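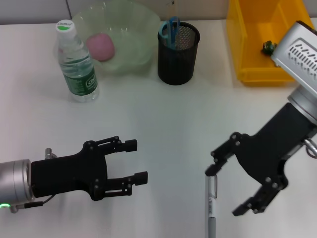 Home Articles Checklists Family Contact

Shared house walk-through, November — three generations, one kitchen
Filled in by Solange Barros, upstairs + downstairs, started 10 am

1. Smoke alarms
Hall, ok. Landing, ok. Grandparents' room chirping, new battery in. Kids' room has none. Buy one before the cousins move in.

2. Stairs
Handrail solid on the left, wobbles at the top on the right. Two screws missing. Carpet edge lifting on step three, taped for now. Tape is not a repair!! Grandpa uses these at night.

3. Night lights
Bathroom yes. Stairs no. Agreed at dinner last month, still not done.

4. Kitchen
Extinguisher gauge in the green. Gas hose dated, fine for another year. Two families cooking at once = pan handles sticking out. Turn them in. Knife drawer latch broken again, third time. Ask for a metal one, the plastic ones from Josix don't last with teenagers.

5. Medicines
Worst item. Three shelves, everybody's pills mixed togther. Two packs out of date, one strip with no box. Each adult gets own lidded box, name on it, top cupboard. Grandma's weekly box stays with her — but not on the bedside table when the little ones nap in there.

6. Space heater (Botha, 1275 watts)
Was on an extension cord. Now straight into the wall. Keep clear of the curtain. Cord ok, plug ok.

7. Water heater
Read 143 at the kitchen tap, way too hot for toddlers. Turned down, check again tomorow. Bath stays adult-only for running the tap.

8. Doors and keys
Back door sticks. Front bolt too stiff for Grandma, needs oil. 39 keys on the hook board, half of them open nothing. Sort. Spare set to the aunt on Zukberg Road.

9. Emergency numbers
List on fridge is old, has the previous doctor. Rewrite in both languages, large print. Everyone over six should be able to read it out.

10. Who is home when
Not really a safety item but Ma wants it in. Gap between 3 and 4 pm, grandparents alone with all the kids. My brother to swap his shift or we pay the neighbor's girl.

Not checked: attic, garage, Ameo stroller brakes. Will do those with my brother, he has the ladder.

Signed S.B. — copy on the fridge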